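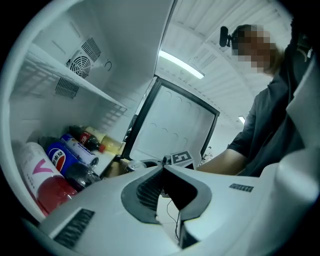 Drinks on the lower shelf, with the door open.

I bought the Lahtinen fridge in August to replace an old Jorex that had started icing up at the back. It cost $604 plus delivery from Rendetti, and I've had nearly 7 weeks to get used to it.

The inside is plain white. There's a round fan grille on the back wall and a slotted vent panel lower down, and I try to keep things from sitting hard up against either of them. The lower shelf has ended up as the drinks shelf. Cans and bottles go in together, a can lying on its side if need be, the Coke standing further back. Nothing has tipped over so far, though I do have to move the front ones to reach the back.

Cooling is good. A warm can put in after lunch is properly cold by dinner. Milk lasts as long as it should. I did find lettuce froze at the edges if I left it up near the fan, so that goes lower now. 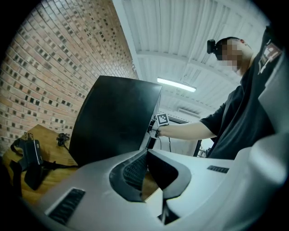 The fan is louder than I expected. You hear it come on from the next room, it runs for a few minutes, then stops. My brother's Skiton is quieter, but he paid $200 more and it holds less.

The door takes a decent push to close. Twice I've come back to find it sitting slightly open – there's no alarm, so check it. The white plastic marks easily as well, especially if something red gets spilled, but it wipes off with warm water and a bit of dish soap.

Delivery was on time and the 2 fellows took the old one away. I'd buy it again at this price, though I'd wait for a sale if the old fridge was still running.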